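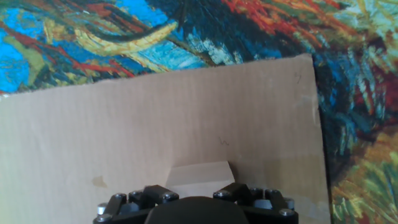
Home | Projects | Bench notes | About | Contact

Gripper swap, second go

Jan 19, 2024

Quick one, on my lunch. Stollo gripper is off the arm, the Bilar is on. Took 5 bolts and a lot of swearing at the cable clip. Not pretty but it opens and shuts.

Main thing I wanted to know was whether the black two-sided linkage copes with flat stuff. Cardboard mostly. Folded bits of card, the sort of thing you'd pick up with a fingernail without thinking. The Stollo was hopeless at it — parallel jaws, thick pads, just shoved everything along the sheet. The Bilar comes in at the sides and curls a bit. Better. Not great on anything properly flat, but give it a crease to go for and it has a chance.

Wrist camera is a mixed bag. I like having the linkages in view, you can see straight away if you're lined up. But they eat the bottom of the picture, and right where you want to look is where the housing is. Might tilt it a touch. Also it washes out on pale card when the light is strong, and auto exposure dosen't help. Locked it, better.

Busy backgrounds: left the painty printed fabric up on purpose. Plain grey flatters everything. If the detector can find beige card against all that blue and orange I'll believe it.

Controller next. Running the old Custanura box at 200 Hz, fine for slow moves, bit jerky on the close. The Illés one goes to 300 and has a proper force limit, but the setup tool is awful and I lost a whole evening to it. Will try again when I've the patience. Markos Giannakopoulos reckons I should skip both and write my own. No thanks Markos.

To do: thinner fingertips, shorter cable, find teh good hex key.

Comments (3)

rigby_k: Which fingertips did it come with? Mine had rubber ones and they peeled.

Markos G: It's an afternoon's work. I'll send you mine.

owlbench: Same trouble with the Illés tool. Older version behaves better — try that one.

Recent posts
Stollo jaws, first impressions
Why my wrist camera kept dropping out
Custanura box: notes on wiring
Plans for April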